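FOR IMMEDIATE RELEASE
Sun 14 February

Grondus updates Remix study notes for senior business courses

LASSIDE. Grondus, publisher of classroom and home study materials, has put out a new edition of Remix, its notes series for students taking business management in their last two years of high school. On sale now through the Grondus site and the Lasside shop. School orders ship from Monday.

The new Remix runs to 291 pages and covers the full course in 20 chapters. Old edition had 17. The extra three are operations planning, managing staff through change, and a long one on reading financial statements, which teachers have been asking for since the first printing.

What's in it

Every chapter opens with a one-page outline of key terms. Then the notes, then two worked case studies, then short answer practice with marking guides at the back. Case studies are all new for this edition. Companies range from a family bakery to a regional freight operator, and students get the same set of figures to work from across several chapters so they aren't starting cold each time.

Nine of the chapters also come with a teacher pack. Slides, handouts, a suggested weekly plan. Packs for the remaining chapters due in August. Schools that buy a class set now will recieve those at no extra charge, no need to reorder.

Language has been cut back a lot. Sentences shorter, definitions in the margin, fewer boxes. Readers of the last edition told us the boxes got in the way of the notes and we agree.

Editing by Þrastardóttir, the study skills imprint that joined Grondus last year. Þrastardóttir also wrote the new section on timed writing, with 37 practice prompts sorted by topic and by difficulty. Prompts can be photocopied for class use.

Digital edition

Same content, same page numbers, so a class can mix print and screen. Search works across all chapters. Notes and highlights carry over between a school computer and a home one as long as the student signs in with the same account. Works offline once downloaded. Users of the old digital edition keep access to it until the end of the school year, after that it will be retired and they can move over at the upgrade price.

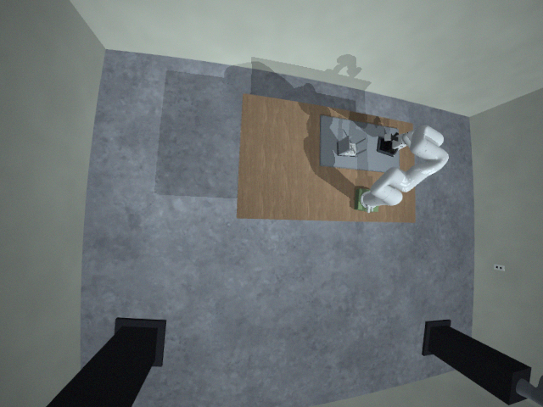 Wood-topped table with a light gray mat, computer rendering.

Ordering

Class sets, single copies and digital codes are all listed on the Grondus site under Remix, Business. School accounts can order by purchase order as before. Bookstores should go thru their usual distributor. Please quote the new edition when ordering, the two covers are close in color and there were mixups last time.

Inspection copies are open to department heads and classroom teachers. One per school. Send the request from a school email address and include the course code and expected class size.

Media contact

Grondus Press Office, Lasside. Review copies, cover art and sample chapters on request. Please say if print or digital is wanted.

ENDS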